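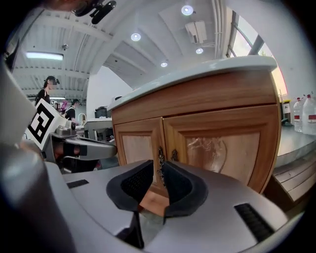

A Thursday at the Folell open day: house rules for grippers

I'd been meaning to get to one of the Folell open days for ages, and when Hacer Çınar offered me a spare place I said yes before checking the trains. (Two changes and a replacement bus. Never mind!) I write safe-working sheets for a packaging firm, so I'm used to machines behind fences, and I wanted to see how people write rules for work where someone's fingers are on the handles.

The session I'd signed up for was cupboard doors. Two grippers, a wooden cabinet with a pair of scrolly dark metal handles, and a lot more discussion about a door than I've ever had in my life. I loved it.

Hacer handed us the rule sheet first, a single side of A4, and we weren't allowed near anything until we'd read it. My favourites:

Start with both grippers in view of each other.
Markers stay clean and uncovered. No sleeves, no tape, no thumbs.
Line up with the handle before you close. If you're off, back away and come in again.
Pull with the arm, don't twist with the wrist.
Say "stop" out loud if anybody walks between you and the cabinet.

The marker rule got the most questions. It's the black-and-white square on the white plate, and a chap from Grastier wanted to know whether a bit of dust mattered. Ikhsan Nasution, who'd written most of the sheet, said wipe it anyway and don't get into an argument about how much dust is too much. I've stolen that for our own sheets.

What I hadn't thought about was the handles. The fancy ones are awkward, because there are curly bits for a pad to catch on, and the sheet has a separate line for them: close slowly, check the grip, then pull. Ikhsan said the first version ran to 59 rules and people simply stopped reading. They cut it to 15, and anything that only applied to one job went on a card kept with that job. Lovely idea, though I did wonder who checks the cards are the current ones. Apparently the answer is Hacer, with a highlighter.

We had our turns after the tea break. Mine lasted 210 seconds and I broke the wrist rule almost straight away, so it went down as a "redo" on the log. Redos aren't deleted, they're kept with the reason written next to them, and I wish our lot would do the same with near misses instead of pretending they never happened. The log has nearly 2000 entries now, and Hacer let us flick through a few pages. "Twisted" comes up an awful lot, which cheered me up.

Lunch was good, the parking less so if you're driving. Next one's in July and they're doing drawers, with a new card to go with them. I've put my name down already.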